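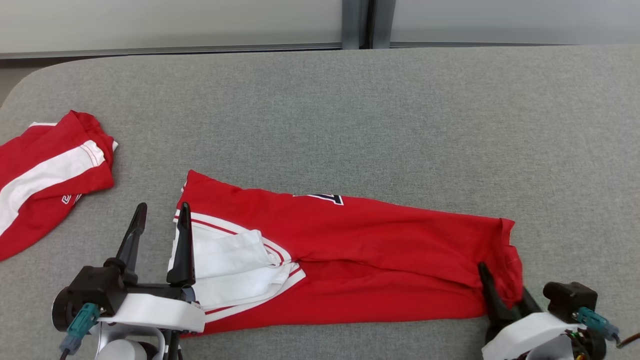
Red garments on the table, one folded lengthwise.

June
By Sinan Karakaya

Kit swap is back – bring anything the kids have grown out of, take what fits. Shirts, shorts, boots, shin pads. Last year we shifted 124 items and still had people asking for small boots at the end, so small boots please!! Socks only if new.

Sendska hall, side door, from 10am. Parking is tight so walk if you can. Drop-offs the evening before, 6 till 7.30, ring me if you cant make that.

Wash it first. Names cut out or crossed through. Pair up boots by the laces, we had 2 odd lefts last time and they are still in my garage.

No charge but there's a bucket for the pitch fund – stands at £305 now, the new nets are £200 of that and the rest goes on line paint. Leftovers go to the Wekamero juniors, who are short of goalie gloves if anyone has some in a cuboard.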